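Shop > Home Movie Gear > Screens > Grunine Pull-Up Screen

Grunine Pull-Up Projection Screen

I've been selling screens at Premis long enough to have strong opinions about them, and my opinion on the Grunine is that it should be the first screen most people buy. I have one at home. My brother Nizar has one too, and he's the kind of person who watched movies on a bedsheet for years and told everyone it looked fine (it did not look fine, Nizar, the whole third act of every movie had a fold through it).

The Grunine lives in a long metal case that sits on the floor. You turn the two feet out, undo the latch, take hold of the handle and pull the screen straight up. A scissor brace at the back holds it at whatever height you stop at, so if you're showing something very wide you can leave it lower and hide the extra fabric in the case. Going back down, keep a hand on the top bar and walk it down slowly. The spring is strong!

The surface is matte white with a black backing. I get asked for gray a lot, and gray can be lovely if your projector is bright and your room has pale walls, but with the small projectors most of us own it just makes everything look like it was shot at dusk. White is more forgiving. Colors stay put when you sit off to the side, so whoever gets stuck on the end of the couch still sees the same movie as everyone else.

It weighs 13 pounds in its bag. I can carry it down to the yard by myself with a blanket over the other arm, and I'm not a tall person. The bag has a shoulder strap which I don't love — the clip spins around and the strap twists — so I've put a better strap on mine. If you'd like us to swap the strap before we ship, write it in the order notes and I'll do it, no charge.

What about wind? I'd say a light breeze is okay and anything more than that is not. There are holes in the feet for tent pegs and you should use them, but a screen is a sail when you come down to it, and I've seen one go over in the middle of a western with a very quiet sort of flop. If you're planning regular outdoor shows, look at the Jastodberg instead. It's a frame screen with legs and guy lines, it takes a lot longer to put up, and it's the one Ghassan Dabbas uses for the summer movies behind his bakery. He's had it out in some truly silly weather. It costs $492 and you'll want a second person to help you stretch the fabric.

The Grunine is $276. That includes the bag, the pegs and a soft cloth for the surface. We also do a bundle with the Hegedűs tripod stand for your projector, which I really like because the top plate tilts without sagging back down again during the credits. Ask me for the bundle price, it moves around depending on what the stands are costing us that month.

A few things I tell people on the phone, so I may as well put them here:

Let it hang open for an evening when it first arrives. It's been rolled up in a box and the edges will curl a bit. Mine settled by the next morning, Lama Masri's took most of a week, and she called me twice about it. Hers is flat now.

Don't clean it with anything from under the sink. Use the dry cloth first, and then the cloth with plain water, wiping from side to side and never in circles. Let it dry all the way before you roll it in.

Keep it off shag carpet. The feet need something firm under them or the whole thing leans forward, and you won't notice until the picture starts looking like a bad dream sequence.

Ilaria Marras wrote to ask whether it works for rear projection, where you put the projector behind the screen. Sorry, no, the black backing stops all the light. I'm hoping to get a rear-projection version in and I'll add it to this page if I do.

The case comes in black only. We had a white one up through September and it's gone now, and I don't expect it back.

The warranty is three years on the spring and the brace. It doesn't cover the fabric, so please keep cats, markers and soda away from it (I've had emails about all of those). If something goes wrong with the spring, please don't open the case yourself! Write to me and I'll send you a label to ship it back with.

Orders placed before noon go out the same day, and the box is long, so pick an address where somebody can take it in. If you live close by, you're welcome to come and pull one up in the shop first. Bring a movie you know well and we'll put on ten minutes of it.

— Hanan Rizk
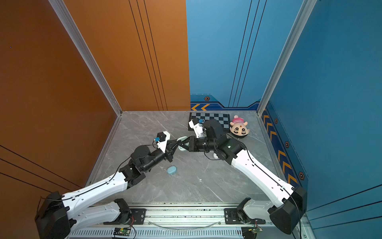 Premis Catalog, No. 13

Prices on this page were last checked on 7th October. Call me if the one in your cart looks different and I'll sort it out.

Contact us | © Premis | Back to top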